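Gripper drops soft objects halfway through the lift

Posted in Grippers and end effectors

Hello all! I'm having a brilliant time with our kitchen table setup, but one fault is driving me round the bend. The arm picks up the hard toys every time. The fabric ketchup is another story: it closes, lifts, then the thing slides down and out of the fingers. I logged 321 lifts in April and 23 ended in a drop, all of them with the ketchup. Force is set to 16 in the Okafor software. Wrist camera view of a grip: 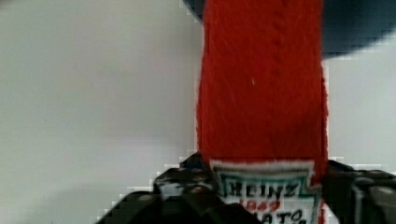

Hammad Bukhari

No error comes up at all, so the arm carries on and "places" nothing. Is this a force problem or something else?

Samina Sethi
Turn the force up. Worked for me.

Blažena Murín
Lovely problem, I had this one for weeks! I'd leave the force alone at first. Felt squashes slowly, so the fingers reach their target, the controller thinks the job is done and stops pushing, and then the cloth gives a bit more. Look for a setting called hold or re-grip and switch it on. Mine checks the finger width 3 times during the lift and stops the arm if it has changed. Such a relief when it first caught one!

Have a look at where you grab it too. Up by the cap is hopeless on mine, low on the body is far better.

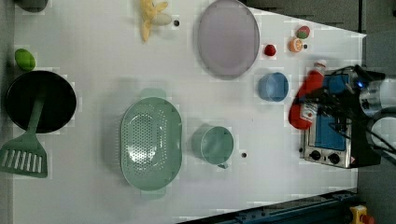
Ketchup at the toaster oven, table seen from overhead

And please keep the stop button within reach while you try new force values. I pinched a finger on our Wasport arm by leaning over to fix a toy between runs.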